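Product Review: The Fleltura Work Table, White Top

Prepared for the Dririsgate Shared Workshop
Reviewed by Mohandas Thevar, Furnishings and Equipment

Summary

The Fleltura is a fixed-height work table with a plain white top, sold by Barreto for use in workshops, classrooms and small offices. Dririsgate bought 2 of them in December to replace the old oak benches in the east room. This review covers delivery, assembly, daily use and cleaning. The table is recommended for general bench work and paper work, with reservations about its feet and its behavior under strong light.

Price and ordering

Each table cost $625, delivered to the loading door. Barreto quoted the same price for one table or several, and declined a request for an institutional discount. The order was confirmed by email the same afternoon. Members should note that the white top is a separate item in the catalog from the gray one and that the two are easily confused on the order form. Our first confirmation listed the gray top and had to be corrected by telephone.

Delivery and assembly

The tables came in flat cartons, with the hardware in a labeled bag taped to the underside of each top. Corner protection was adequate. One carton had a crushed edge, but the top inside it was undamaged.

Two people assembled the first table in 30 minutes. The second went faster. The printed instructions are clear until the step where the cross rail is attached, at which point the drawing shows the rail upside down. The bolt holes will line up either way, and the mistake becomes apparent only when the table is turned over and the cable tray has nowhere to hang. Mark the lower face of the rail with tape before starting. A hex key is supplied, although a longer one from the tool wall made the inner bolts much easier to reach.

Size and stability

The top measures 152 centimeters along its long side, which allows two people to sit next to each other without crowding. It was also long enough to lay out the full set of Garkthorpe storage drawers during the annual inventory, a job that formerly took over the floor.

Once the bolts were tightened, side-to-side movement was slight. Front-to-back movement was a little greater and could be felt when someone was writing or erasing at the far end. The adjustable feet are the weakest part of the product. They turn too freely, and on our floor they had worked themselves out of level within the first month. A drop of thread locker on each foot corrected this. The manufacturer should supply a lock nut.

Surface

The white top was the principal reason for choosing this model. Small dark parts, screws in particular, are much easier to find on it than they were on the oak benches, and the time spent on hands and knees at the end of a session has decreased accordingly. Pencil marks come off with a damp cloth. Ballpoint ink needs a little rubbing alcohol. Permanent marker left a faint shadow that remains visible after several attempts, and members are asked to put down scrap paper before labeling anything.

Light does not fall evenly across a pale surface of this size. Part of the top may look cool and slightly gray while another part is quite bright, and anyone matching paint or fabric samples should take this into account.
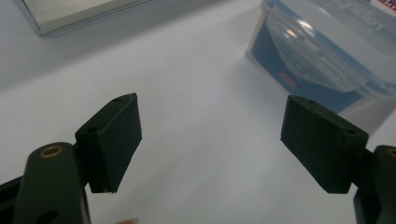
For sample matching, we now place a sheet of neutral gray card under the work and turn the table so that its long side faces away from the windows. Those who do close work for long periods have also asked for the card, as they find the bright areas tiring by late afternoon. A cutting mat serves the same purpose and protects the top from blades. The warranty excludes knife damage.

Care

Barreto advises a mild soap solution and a soft cloth. Scouring pads should be kept away from the tables altogether. The bolts should be checked after the first month and at the start of each term thereafter.

Recommendation

Approved for purchase for the east room and the reading area. Not approved for the metal shop, where the oak benches will be kept. Requests for further tables should go to Mohandas Thevar and should state the top color in writing.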